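1/ I said last month I'd write up how we do school lunches at our house without buying the little prepacked trays. A few of you asked again, so I'm putting it all in one place. Two kids, ages six and nine, both at Kerkelville Elementary.

2/ First, what we were spending. I went back through our bank statement for October and the trays, pouches and single-serve bags were almost a third of the grocery bill. They were also coming home half full.

3/ So we switched to packing from scratch, and the kids do most of it. It took two weeks of slow evenings before they could do it without me standing there. Plan on that. The first few nights took 40 minutes.

4/ We pack after dinner, before the dishes get washed. The cutting boards are already out and the kitchen is already a mess. Mornings did not work for us at all. Someone always had one shoe on.

5/ The list on the fridge has four lines: something filling, a fruit, a vegetable, something crunchy. The kids pick one from each line. I don't argue with the pick as long as it's on the list. My six-year-old had cold noodles with butter for nine school days straight and then dropped them by herself.

6/ What's on the filling line right now: noodles, bean and cheese roll-ups, hard-boiled eggs, leftover rice with peas, turkey and cream cheese on a bagel, cold pancakes with peanut butter (weekends only, the school is nut free).
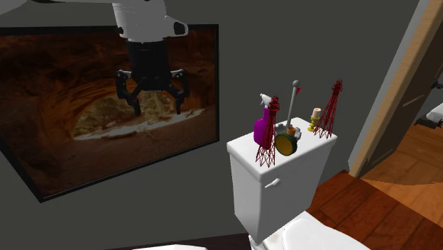
7/ Vegetables are the line that gets complaints. Raw carrots come home. Carrots steamed for three minutes and chilled get eaten. Same with green beans. Cucumbers have to be dried with a towel or everything near them goes soggy. Bell pepper is fine if it's red and not fine if it's green.

8/ A small container of dip helps more than cutting things into shapes. I make one batch at the start of the week: plain yogurt, a spoon of mayo, garlic powder, dill, salt. It keeps four days in the fridge. By the fifth day it's watery.

9/ For fruit, I buy what's cheap. Apples get sliced and put in cold salt water for five minutes, then rinsed. Half a teaspoon of salt to a cup of water. They stay white until lunch and don't taste salty if you rinse them well.

10/ Containers. We have two metal boxes with dividers and a bag of small screw-top jars. I bought the jars at the Taturwood flea market and they've outlasted the plastic ones with snap lids. Write the kid's name on the lid AND the bottom. We have lost four lids this year.

11/ Knives: the nine-year-old uses a small real knife on a board with a damp cloth under it. The six-year-old uses a table knife and gets the soft stuff, so bananas, cheese, boiled eggs. I stay in the room for both.

12/ Keeping it cold: one ice pack under the box and one on top if there's egg or meat in it. The lunch bags sit in a warm hallway all morning. If I'm out of ice packs they get something that doesn't need one.

13/ Someone asked about hot lunches. We do soup in a thermos maybe once a week when it's cold out. Fill the thermos with boiling water, leave it for ten minutes, dump it, then put in the soup as hot as the stove will get it. An adult does this part.

14/ Things that failed: quesadillas (rubbery), anything with cut tomato, homemade granola bars that turned into crumbs by 10 a.m., and hummus, which neither of them will touch. I'll try hummus again in the spring.

15/ Cost now is a little under half of what we paid before, counting the jars. Less food comes back too. It isn't zero. There was a whole egg in a coat pocket last week.

16/ I'll post the dip recipe with proper amounts and the full fridge list tomorrow. If your kid's school has a no-microwave rule and you have a rice dish that's good cold, please reply with it. We need more of those.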